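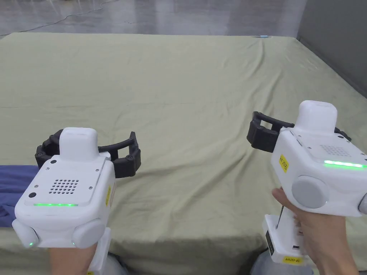 Hekine Flat Sheet in Pale Sage

The bed in the photo is a large one, and it's wearing our favorite of the Hekine colors, a pale sage green that sits very close to gray on a cloudy morning and turns a good deal greener once the lamps are on. We've carried Hekine bedding at Gomport since the first rolls came in from Sanodham, and this is still the sheet we take home ourselves.

It's a percale cotton, plain woven, with a crisp feel out of the package that softens wash by wash. If you like a silky, slippery sheet you'll want to look at the Kaneko sateen instead (also lovely, much heavier). Percale is for people who flip the pillow looking for the cool side. I sleep on it all year and add a wool blanket in December.

Sizes

Twin, full, queen and king. All of them are cut generously, so there's plenty to tuck in at the foot even on a deep mattress. If you're between sizes, or you like a sheet that hangs well down the sides, go up one. A lot of our customers put a king flat on a queen bed and never go back!

Please measure your mattress with the topper on. A thick topper can add several inches, and it's the most common reason a sheet comes back to us.

The color

Pale Sage is dyed in small batches, and there can be a slight shift from one to the next. If you're buying a flat sheet now and pillowcases later, write and tell us the batch number on the care tag and we'll try to match it. The first batch we ever stocked was 3,005 and we still get letters asking for it, though all of that one is gone.

It goes with white, obviously, and with oatmeal, rust and most wood tones. It's also very good with navy, which surprised me. We've tried it with the Hekine Mint and don't recommend it - the two greens argue.

Washing

Wash before first use, on its own, in cool or warm water. After that it can go in with other light colors.

Skip the bleach and the fabric softener. Softener coats the cotton and takes away the airy feel you paid for.

Tumble dry on low and pull it out while it's still a touch damp. Shake it hard, fold it in half over the bed, and smooth it with your hands. Most of the wrinkles will drop out. It can be ironed on the cotton setting if you want it hotel-flat, and it takes a crease beautifully, but I rarely bother.

Line drying is wonderful in good weather. Keep it out of strong midday sun, which will fade a pale green faster than you'd expect.

Making the bed with it

Lay the sheet pretty side down, with the wide hem at the pillow end, so the finished side shows when you fold it back over the blanket. Tuck the foot first, then the corners, then the sides if you like them tucked. Bereket Kahsay, who runs our bedding floor, leaves the sides loose and swears the bed looks better for it. Come and argue with him, he enjoys it.

You can also use it the old way, as a bottom sheet with folded corners. It grips a mattress better than you'd think, and the whole set then folds up flat in the closet with no elastic to fight.

Pillowcases, shams and a duvet cover come in the same color and are sold separately. The duvet cover closes with buttons, 12 on the king and 10 on the queen.

Returns and samples

Unwashed sheets can come back within 11 weeks in their original wrap. If you're not sure of the color, ask for a swatch first - they're free, and big enough to lay across a pillow and look at through a whole day. Orders placed before 11 in the morning are packed the same day.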